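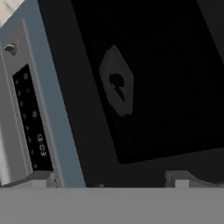 Sim view, appliance with the black door and the keyhole plate

Planner keeps grabbing the wrong thing on black door

Posted by kemeys_bench

Running Pimia on top of our own grasp code, all in sim for now. Task is find the keyhole plate, line up with it. Segmentation gives me the grey plate fine on most views but on tilted ones like this the mask leaks into the blue-grey strip on the left and the pose comes out rotated. 19 bad poses out of 70 on Wednesday's run. Door is nearly flat black so depth edges are no help either. Tried a tighter threshold, lost the plate completley. Any ideas?

hutport_dan

Had the same with dark panels. Don't threshold on grey at all. Fit the plate outline as a six sided shape, long axis first, throw out anything that runs the full height of the mask. Then use the keyhole as a second check, round bit with the slot under it gives you which way is down. Took us from 14 bad ones to two. Also check your camera pose is read at the same tick as the image, ours was one behind and it looked just like a tilt error.

Leltska_user

turn the lights up in the sim

pidloop

Lights wont fix a mask leak, might help the plate edges a bit tho. Would do the timestamp check first, it's a five minute job. If thats fine then the shape fit.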